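Section 4: Setting up the toy tidy-up station

If you've come straight from Section 3, your Kavemberg arm should be bolted down, powered, and homed, and you should have done the slow-wave test without hitting anything. If you haven't, go back. I'll wait. I skipped it on my first go and had to re-home the thing four times before lunch.

Tidying up toys is the first household chore in this guide, and I picked it on purpose. Everyone's got a tub of mixed-up stuff somewhere, the pieces are cheap, and most of them survive being dropped. It's also a really good way to find out how far off these machines still are. A four-year-old who's been promised an icy pole will clear a rug faster than anything in this manual (I've got one at home, so I've checked).

4.1 What you'll need

The arm and its stand, with the mat or cloth cover on the table. Dark colours have worked best for me.
One shallow bin or tray to pick from.
Boxes to drop things into, each with a hole in the top. Different coloured boxes make it much easier to talk about which one you mean.
A heap of toys. Get a proper mix: balls, blocks, soft toys, something made of rope, a bit of cloth.
The Wubshet software, loaded on the laptop as per Section 2.

4.2 Laying out the table

1. Put the drop boxes in a row on the side away from the arm's base. Holes up.

2. Put the tray beside them, close enough that the arm can carry a toy across without stretching right out. At full stretch mine gets a bit of a wobble.

3. Tip the toys in. Don't arrange them! It's so tempting to line them up nicely with a gap between each one, and then you end up with a robot that can only tidy a room that's already tidy.

4. Run your cables well away from where you'll be standing.

5. Bring the gripper over the tray by hand, pointing down, and check it can get to every corner.

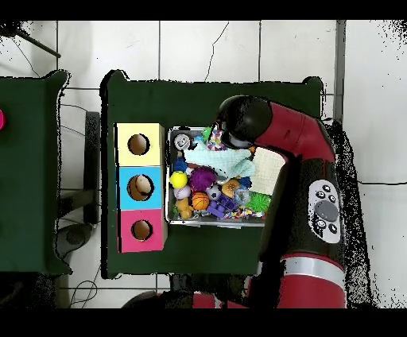 Asnakech Shiferaw wrote in after the last version of this section to say I was being too generous. Her view is that moving toys from a tray to a box is the easy tenth of the job, and that the real chore is under the couch, behind the door and halfway up the stairs, where there's no table and no arm bolted next to it. She'd like to see the word "household" taken out of the title until somebody's machine can find the other sock by itself.

Fair enough, Asnakech. I've left the title alone but I do agree with most of that, and there's more on it in 4.5.

4.3 First run

6. Start Wubshet and choose Single Pick. Leave the speed at 40 until you've watched a full run from start to finish. The slider goes up to 900 and I can't think of a single reason you'd want it there indoors.

7. Pick one ball by name from the list and press Go. Spiky balls are a lovely place to start, as there's always something for the gripper to grab.

8. Keep a hand near the stop button. If the gripper closes on nothing, let it finish and go back to its rest position before you try again.

9. Once you've had five clean picks in a row, switch to Sort and tell it which toys belong in which box.

CAUTION: Keep fingers, sleeves and lanyards out of the tray while the arm is live. If a toy rolls off the table, leave it there until you've pressed stop.

CAUTION: Long cloth can get carried up with a toy and drag half the tray along behind it. If you see it happening, stop the run and free the cloth by hand.

Note: On the older Brerberg gripper the jaws don't open as wide, so bigger balls will just get shoved about. Stick to blocks and small stuff, or borrow the newer one.

4.4 Making it harder

When the first mix is going well, change it. I swap in shiny things and see-through things, and this is where my numbers fall in a heap. Over a fortnight in June I logged 318 picks with the easy mix and 264 of them ended up in the right box. I was pretty chuffed! Then I put drink cans in and quit keeping score by the second afternoon.

10. Add metal cans, a few at a time. Empties only, please.

11. Add something in a clear plastic bag. The arm has to work out whether it's after the bag or the bits inside, and so do you, so decide before you press Go.

12. Shift a cloth so it hangs over the edge of the bin.

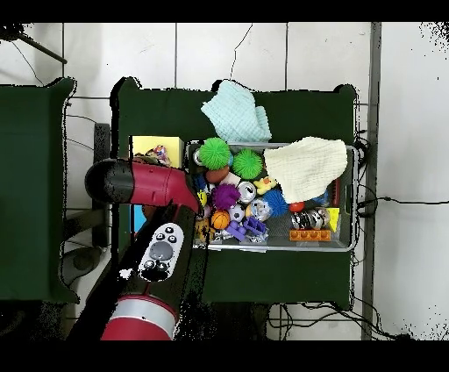 13. Run Sort again at the same speed as before. Write down every miss along with the toy's name, as the software log only gives you the time and the box.

14. Take out whichever item gets missed the most, do one more run, then put it back in a different spot. Mwanahawa Kariuki put me on to this one and it saved me a lot of staring at the screen.

Note: If the arm keeps going for the same wrong item, delete that item from the list and add it again from scratch. I don't know why that helps. Cuvberg support don't either, but they were very nice about it.

4.5 So can it do the chore yet?

Bits of it. Picking up a ball it knows, from a tray it knows, and taking it to a box: yes, most days, slowly. Soft stuff is hit and miss. Folding that cloth afterwards is a no from me, and don't let anybody at a trade stand tell you different unless they'll let you scrunch it up first.

What I'd call the chore (walk in, see a mess, sort the rubbish from the treasures, be finished by teatime) is a long way off on this gear. I still reckon the station's worth building. You learn heaps about what your own hands are up to when you have to spell it out step by step for a machine.

4.6 Packing up

15. Press stop, wait for the arm to settle, then switch off at the wall.

16. Empty the boxes back into the tub and check for anything jammed in the gripper.

17. Wind up the cables and hang them on the stand.

Section last revised July 4, 2019. Section 5 covers laundry, and you'll need the wider table.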